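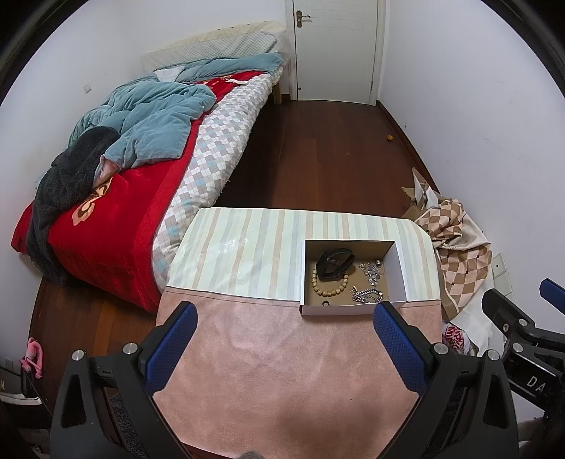
*Attachment 1: the box on its pink fleece, bed and door behind*

**Ticket 53 – tangled silver chain and charms, small white box**
**Opened by:** Javiera Zapata
**Picked up by:** Carys Gough, Kettani repairs desk
**Status:** open, waiting on customer

**Javiera, 30 March 2006**

Hello, and thank you for having a helpline at all, I didn't expect one for a jewellery box. I bought the little lined box from you last June and never got round to using it, so everything has carried on living in the white cardboard one you can see in the attachment. I finally sat down to move it all across and got stuck on the very first thing, which is the silver chain. It has knotted itself up with the small charms and I can't find either end of it. I've tried picking at it with a sewing needle and I think I've pulled one of the knots tighter, which I'm rather cross with myself about.

The chunky link bracelet is fine, I think, but there's a small silver clasp piece lying next to it and I can't for the life of me tell whether it belongs to the bracelet or to the chain. The wooden beads were my aunt's and I'd like to know if they can go in with the silver. Sorry this is so long!

**Carys**

Hello Javiera, please don't apologise, long messages are much easier to work from than short ones – I get plenty that just say "knot, help". The photo is useful too. I can see the chain and charms bunched together on the right of the box with the heavy bracelet just below, and the loose clasp piece to the left of the bracelet. I can't tell from a photo which one it came off, so we'll come back to that.

Chain first. Put the needle away for now. Keep the fleece where it is, it's a good surface for this sort of job and small things don't roll far on it. Then:

1. Lift the beads out and put them somewhere else altogether, on a saucer if you like.
2. Take the bracelet and the clasp piece out and keep them together.
3. Lay the tangle on the fleece and let it spread by itself. Don't pull at anything.
4. Put one drop of baby oil on the tightest knot and leave it for 8 minutes.
5. Roll the knot very gently between finger and thumb, as if you were rolling a crumb of bread.
6. When it loosens, use two pins, one in each hand, and open the loops outwards from the middle.

Baby oil only, please, and keep it well away from the beads. If there's anything leather in the box, that wants to be out of the way as well. I couldn't quite make out the black curved thing at the top left – is it a bracelet or a watch strap?

**Javiera**

It's a strap, and it's leather, off a Vorov watch that stopped years ago. I've put it on the windowsill with the beads.

I did the oil and the rolling. The big knot has gone soft and I've found one end of the chain, hurrah! There is still a stubborn bit where two of the charms have hooked round each other. I had a go with the pins but my eyes gave out, so I've stopped for a cup of tea.

**Carys**

One end is most of the battle. For the charms, try turning one of them instead of moving the chain. They often catch by the little jump ring, and a quarter turn will let the other one slide off. A desk lamp set low to the side helps a good deal more than one overhead, and so does the tea.

Now the clasp. Look at both ends of the bracelet and tell me if each has something to fasten with. If one end is just a plain link, hold the clasp piece against it and see whether the ring on the clasp is about the right size. Please don't squeeze anything shut with household pliers, as it marks the silver and I can't polish that out.

**Javiera**

Charms are apart. You were quite right about the quarter turn, I'd been fighting it from the wrong side. The chain is laid out straight now and has both its fastenings, so the clasp isn't from that.

The bracelet has a plain link at one end. The clasp looks right to me but there's a gap in its ring and it won't stay on. Do I need a new one?

**Carys**

Probably not, if the gap is clean. It can usually be closed up at the bench. Pop the bracelet and the clasp in a padded envelope and send them to the Terner Street address with the ticket number written inside. I'd keep the bracelet in a small bag of its own so it doesn't scratch.

The beads can go in the new box, but give them their own compartment. Wipe the oil off the chain with a drop of washing-up liquid in warm water, dry it on a soft cloth and fasten it before you put it away. A fastened chain tangles far less than an open one. The tiny dark ring in the corner of the white box wants to go in one of the ring slots before it gets lost – did you get it out?

**Javiera**

Got it, it's on my finger so I don't forget. Envelope is going in tomorrow's post.

**Carys**

Lovely. Leaving this open until the bracelet arrives.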